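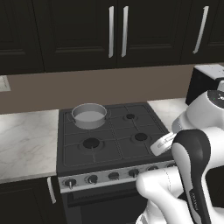
Figure 4. Range kitchen in the Juvley simulator, arm at the right front corner of the cooktop.

4. Setting up the range kitchen

This section covers loading the range kitchen, placing the arm, and running your first cooktop task in Juvley. It assumes you have finished the install in Section 2 and signed in with the license key from your Ludholm account. If you are on a trial license the steps are the same, but you can only keep one kitchen open at a time.

Before you start

You will need:
The Juvley desktop application, already installed
The Akpan arm pack (a separate download from your account page)
A three-button mouse. A trackpad works for looking around but is hard going for hand control.
70 GB of free disk space for recordings, if you plan to record

Close any other program that uses the graphics card heavily.

4.1 Load the kitchen

1. Start Juvley and wait for the home screen.
2. Choose Kitchens, then Range.
3. Under Arm, choose Akpan. If the name is grayed out, the arm pack is not installed. Go back to your account page, download it, and restart Juvley.
4. Under Layout, pick a layout from the list. Layouts change what is on the counters and the cooktop. The cabinets, the backsplash and the range stay put.
5. Click Load. The first load builds the lighting files and can take several minutes. Later loads are much faster.

Note: Do not click Load a second time while the bar is moving. It queues another load behind the first one.

4.2 Set the view

1. Press V to step through the saved views.
2. Stop on a view where you can see both the gripper and the burner you want to work over.
3. Hold the middle mouse button and drag to adjust.
4. Press Shift+V to save the view under a new name.

The arm will block part of the range from almost any side. In Figure 4 it covers part of the last two knobs on the control panel, but the pot on the back-left burner is clear, and for a pot task that is what matters. If your task uses the knobs, save a second view for them.

4.3 Move the arm to its start position

1. Open the Arm panel.
2. Click Home. The arm folds back from the range.
3. Click Start Position and choose Cooktop, Front Right.
4. Watch the arm as it moves. It should stop with the gripper just over the corner of the cooktop.
5. Check that the fingertips are above the grates. If they touch, raise the gripper with the Up arrow key until the contact warning clears.

Caution: Never save a start position while the contact warning is showing. Every run that begins from it will start with a collision, and the scores will be useless.

4.4 Run a pot task

1. Open Tasks and choose Approach Pot.
2. Leave Speed at Slow for your first few runs.
3. Set Steps to 1000. This is the limit for one run, and the run ends early if the task is completed.
4. Click Run.
5. When the run ends, read the result line at the bottom of the window. It gives the number of steps used and the closest distance between the gripper and the pot.

If the layout has liquid in the pot, you can turn on Spill Check in the task settings. It slows the simulation down a good deal, so leave it off until the arm is moving the way you want.

4.5 Switch to a different layout

You can change layouts without closing the kitchen. Save your view first -- switching resets it.

1. Click Home and wait for the arm to stop.
2. Choose Layout, then Change.
3. Pick the new layout and click Apply.
4. Set the start position again as in 4.3.

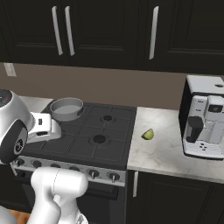
Page last changed: January, by Oratile Ndlovu

A layout may put a pan on the cooktop and a lime wedge on the right counter, next to a coffee machine. Small objects like the wedge are easy to miss in the main view. Open the Objects panel if you want a full list, and click any name to bring it to the middle of the window.

For a pan layout, use the Approach Pan task. Approach Pot will load, but it looks for a pot and stops with error 283.

4.6 Record a run

1. Click Record before you click Run. The button turns red.
2. Run the task.
3. Click Stop when the arm is still.
4. Type a name for the recording and click Save.

Recordings go to the Drinemden folder inside your documents folder unless you change this under Settings, Storage. Each one holds the joint positions, the gripper state and one video for every saved view. Delete views you do not need before a long session. Video takes up most of the space.

4.7 If something goes wrong

The arm does not move when you click Home.
The simulation is paused. Press the space bar.

The gripper shakes when it is close to the cooktop.
Lower the speed by one setting. If it still shakes, open Settings, Physics and choose Fine.

Error 283.
The task is looking for an object that is not in the layout. Change the task or change the layout.

Error 1746.
The arm pack and the application are different versions. Update both and restart. Your saved views and start positions are kept.

The kitchen loads but the cabinets are plain gray.
The lighting files did not finish building. Choose Kitchens, Range, Rebuild -- and let it run to the end.

For problems not listed here, use Help, Send Report. Attach a recording if you have one, and give the name of the layout you were using. Section 5 covers writing your own tasks.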